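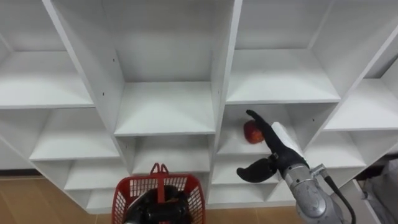

White cube shelving, one compartment holding a red apple

From: Dayana Huanca
To: Fostham Potters list
Date: 23/11/2020
Subject: Re: Crawling on the white liner glaze

Jairo Quispe wrote:
> Has anyone else had crawling with the Bisach white? Mine
> pulled back from the rims on 4 mugs out of the last firing,
> bare clay showing and fat rolled edges round the patches.
> Same bucket I've used since April. Bisque was the usual.
> Do I bin the glaze or is it me?

Hi Jairo,

Don't bin it! I had the very same thing with that white and very nearly tipped a full bucket away (I'd have cried, the price it is now). Mine was going on far too thick. The water had been creeping out of the bucket for months and I kept dipping away as if nothing had changed.

So first I'd weigh it. Fill a 100 ml measure to the line and take off the weight of the empty measure. I like mine a bit thinner than it says on the Bisach tub, but I dip slowly, so you may want to stay nearer to theirs.
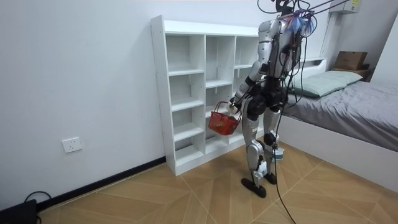 Page last changed: 23/11/2020

Then look at the pots before they go in the kiln. If you can see fine cracks in the dry glaze, like a dried-up puddle, it'll crawl there, and rubbing over them with a finger does help a little. The other thing is dust — I wipe every rim with a barely damp sponge now and leave them overnight. Hand cream is a menace too, ask me how I know.

If it still cracks as it dries, there may be too much raw clay in it. Yakubu sell a calcined kaolin, and you could swap part of the ordinary stuff for that if you mix your own. I'd try it on 300 g dry before doing a whole batch.

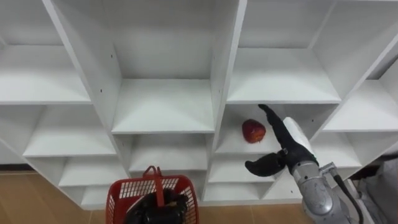

What I'd do with the 4 mugs

Warm them up, dab a bit of thickened glaze on the bare patches and fire again. Two of my three came out fine that way and the other one holds pencils.

Let us know how you get on,
Dayana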